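3. Items and surface

3.1 Sources of the item pool

The item pool was drawn up from the contents of household drawers, hall tables and kitchen counters in Somboon, a residential district of low-rise flats. Residents were asked to list whatever had gathered on one surface in the home during February and had not been put away by the end of the month. The lists were merged by Thitima Prasertsri and checked by Kasun Roy, who removed repeated entries, food without packaging, medicines and anything with a blade that was not enclosed. The remaining pool held 372 entries. Entries that differed only in colour or in printed design were kept apart, as colour and print both proved to affect where people placed an item (Section 5).

The pool is uneven, and no attempt was made to balance it. Packaging of one sort or another makes up the largest share, followed by toys and toy parts, then stationery, then items of clothing small enough to lie on a table. Gloves appear often, usually singly. Bottles appear both with and without their caps, and loose caps form an entry of their own. The term "household clutter" is avoided here. Several residents regarded the surfaces in question as tidy and the items on them as being in their proper place.

3.2 Grouping by form

Earlier work on domestic sorting has mostly grouped items by use, so that a razor goes with toiletries and a toy brick with toys. Grouping by use suits a study of where things end up, but it says little about how they behave on a surface before they get there. The present study groups items by form. Four groups are used.

Rigid blocks are items with flat faces that keep their shape when pressed and can stand on more than one face. Toy building bricks fall here, as do plain wooden or plastic blocks, erasers and dice. Studded bricks are treated as rigid blocks even though the studded face does not sit flat. When such a brick is put down on a textile surface it may come to rest at a slight tilt, and a tilt of this kind is not recorded as a placement error.

Boxes and carded goods are items whose outer shape is given by their packaging. Cardboard boxes are the simple case. Blister packs, in which a clear shell is fixed to a flat backing card, are harder to class. The card is flat and light, the shell stands proud of it, and the centre of weight lies wherever the product happens to be fixed. A razor in a blister pack, for instance, is heavier towards the head, and the pack will turn slightly when pushed from the handle end. These packs were placed with the boxes after trial sorting by Nipon Chantharasri and Everaldo Godoy, who disagreed on them at first and agreed after handling them a second time.

Soft goods are items that take the shape of whatever lies under them. Knitted gloves are the main example. A glove laid flat takes up a good deal more of the surface than its weight suggests, and its fingers may be spread, folded or tucked. The state of the fingers was noted at the start of each session and restored from that note afterwards.

Films and wrappers are crinkled or flexible packets, full or empty. They overlap easily, and where two lie together the lower one may be partly hidden. A partly hidden wrapper was scored as present if any printed area could be seen by a person seated at the near side of the table. Clear plastic bottles do not fit any of the groups well. They were entered as rigid blocks for want of a better place, and results for bottles are reported separately wherever the numbers allow.

3.3 The tabletop

All layouts were set out on a tabletop covered in dark teal-blue carpet. Three other coverings were tried and set aside. Bare laminate let light wrappers slide when the table was touched. Felt held them, but it pulled at knitted yarn and shed fibres on to adhesive labels. A woven cotton sheet creased under the boxes, and the creases were then used by participants as guide lines, a habit that could not be discouraged by instruction. The carpet was supplied by Amska in a single roll and cut to cover the table without a seam.

The colour was chosen for contrast with pale packaging. It serves white, yellow and orange items well. Blue items stand out less, and a blue brick is separated from its background chiefly by its shadow and by the edges of its studs. The lighting was therefore kept to one side, so that a small item would cast a soft shadow in the same direction throughout a session. Overhead light alone was found to flatten the studs.

The pile is short enough for a small carton to stand upright without support, provided that its base has not been crushed. Cartons with a damaged base were replaced from stock held by Plolteo. No item was fixed to the surface with tape or putty.

3.4 Layout

Each layout has a row and an open area. The row runs along the far edge of the table and holds items from at least three of the form groups. The open area lies between the row and the near edge and holds the small rigid blocks. Items in the row were allowed to touch and, for wrappers, to overlap. Blocks in the open area were set down separately at the start. Layouts were written out on a paper plan by Decha Paisan, using the Skaltance grid sheets, and the same plan was used for every session in which the layout appeared.

A total of 65 layouts were prepared. Two were withdrawn after the first trials, one for a carton that would not stand and one for a bottle that rolled. Spacing within the row was not fixed to a measure. The plan shows order and facing only, and the person setting the table judged the gaps by eye. The result is some variation between sessions, considered in Section 6 along with the effect of item order.

Figure 4 shows part of a mixed layout. Packaged goods, a glove and two snack packets are in the row, and a studded brick lies in the open area.

Figure 4. Mixed items on the carpeted tabletop: a row along the far edge with a knitted work glove, a yellow cardboard box, a carded razor and snack packets, and a blue toy building brick in the open area. 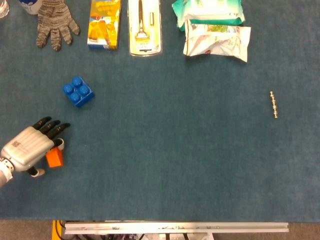

Why were the items grouped by form when most households sort them by use?

The study concerns how items rest, overlap and shift on a surface before they are put away, and two items with the same use can differ greatly in this respect. A grouping by form keeps items that behave alike together.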